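FLOOR NEWS, AND OTHER THINGS UNDERFOOT

10 April 2020

Quick one this time, I have a pile of forms to get through and the printer is out of toner again.

So — the floor. Most of you have been asking since December when the big room at Evotside would get its proper clean, and the answer is: started. Toshiko Fujimoto took the first pass along the window side with the soft pads and the mild soap. Two buckets, lots of changing the water. The rest gets done in strips, a strip at a time, so people can still get to the benches and the sink.

Please don't help by bringing your own cleaner from home. I know it's kindly meant. The blue stuff someone left under the sink last winter took the shine off a patch near the door and we are still looking at it. Plain warm water and a drop of the soap in the big white jug. Wring the mop out hard. Harder than that.

Scuffs are the main complaint. Black ones from shoe heels mostly, and those long thin ones you get from dragging a stool instead of picking it up. A lot of them come off with a dry tennis ball, believe it or not, just rub in small circles. The ones that don't, leave them for Toshiko and mark them with a bit of the green tape. Not the brown tape!! The brown leaves glue.
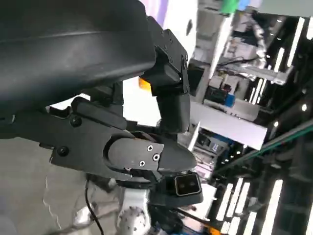

Faint scuffs and a few thin streaks on the pale gray floor, lower left.

Streaks are a different matter. Sometimes it's soap left behind, sometimes it's a scratch and no amount of mopping will do a thing. Easy test, wet a finger and rub. If it goes away while damp and comes back when dry, probably soap, so go over it again with clean water. If you can feel it with a fingernail it's a scratch. Write it on the sheet by the door and move on.

Felt pads. We bought 800 of the stick-on kind from Otard, which sounds mad but the box was cheaper than buying them by the card. Katsuhiko Higuchi has done 13 stools so far and says the old glue needs scraping off first or the new pads slide sideways within the week. There's a scraper in the top drawer. If you have 20 minutes to spare, please do a stool. Turn it over on a towel, scrape, wipe, let it dry, stick, press for a slow count of 7. Then leave it upside down till the next day with a note on it so no one sits down with a bump.

Mats: the long one from Kuvport is back from the wash and goes inside the street door, rubber side down. It was put rubber side up for most of a morning. The short one is too curled at the corners and people were tripping, so out it goes unless somebody wants it for a shed or a car trunk. Ask me.

Drying time — give it an hour with the fan on low. Longer if its raining. Socks are a bad idea on it meanwhile, ask Katsuhiko.

Still needed: old towels, mop heads (the screw-on type, the clip ones don't fit), a dustpan with its lip in one piece. Leave them on the shelf at the Tsuchiya side entrance, with your name on if you want them back.

Next strip is the one by the sink. Please move your boxes beforehand.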